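Comurden Food Partnership
Call for participants: household snacking and shopping study

The Comurden Food Partnership invites adults living in the Comurden area to take part in a study of how people choose, store and eat snacks at home. The study is carried out jointly with the Marras Centre for Public Health and will begin in September. Applications are welcome from people living alone, from couples, and from families with children of any age.

Background

Much of what is known about eating between meals comes from surveys in which people are asked to remember what they ate over the past week. Small items are easily forgotten, particularly when they are eaten while travelling, working or preparing a meal. The present study asks participants to keep a short record at the time of eating, and to answer questions on where the food was bought and what led them to choose it.

An earlier stage of the work took place in the Wolus district, where 127 households completed the full record. The findings were used to shorten the diary and to improve the wording of several questions. The partnership now wishes to hear from a wider range of households, including those in rural parishes and those in which one or more adults work at night.

What taking part involves

The study lasts for 8 weeks. Participants will be asked to complete a brief diary on 5 days of each week, either on paper or through the Clistel web form. Each entry takes a few minutes. A parcel of packaged snacks will be delivered at the start of the second week and again at the start of the sixth. Participants are free to eat, share or leave the contents as they wish, but are asked to note what was done with each item.

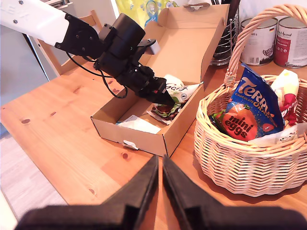
Two interviews will also be held, one at the beginning of the study and one at the end. These may take place by telephone or at the Marras Centre, and each will last no longer than an hour. Evening appointments are available until 8 pm. Interviews will be recorded with the participant's consent, and the recordings will be deleted once a written copy has been checked.

Participants are not asked to change their diet, to lose weight or to give any medical samples. The study does not offer advice on nutrition, and the research team will not comment on individual diaries.

Who may apply

Applicants must be aged 18 or over and must have lived at their present address for at least three months. They should be responsible for at least part of the household's food shopping. Only one adult from each household may be enrolled, although other members of the household may be mentioned in the diary if they agree to this.

The study is not suitable for people with a food allergy, or for those who share a home with a person whose allergy is severe. People who are following a diet prescribed by a doctor, who are pregnant, or who have been treated for an eating disorder are asked not to apply. Employees of food manufacturers and retailers are also excluded, as are members of their immediate families.

Payment and expenses

Participants who complete the study will receive a payment in shopping vouchers. Those who withdraw early will be paid for each full week completed. Travel to the Marras Centre by public transport will be refunded on production of a ticket or receipt. Payments may affect certain benefits, and applicants who are unsure of their position should seek advice before enrolling.

Use of information

All diaries will be stored under a reference number, and names and addresses will be kept separately. Results will be published in summary form only. Participants may withdraw at any time without giving a reason and may ask for their diary to be destroyed, provided that the request is received before the analysis begins.

How to apply

Application forms may be collected from the reception desk at the Marras Centre or from any public library in the Comurden area. Large-print forms and forms in other languages can be supplied on request. Completed forms should be returned to the Marras Centre in a sealed envelope marked "Snacking study". Places will be allocated so as to include households of different sizes, and applicants will be informed of the outcome by post.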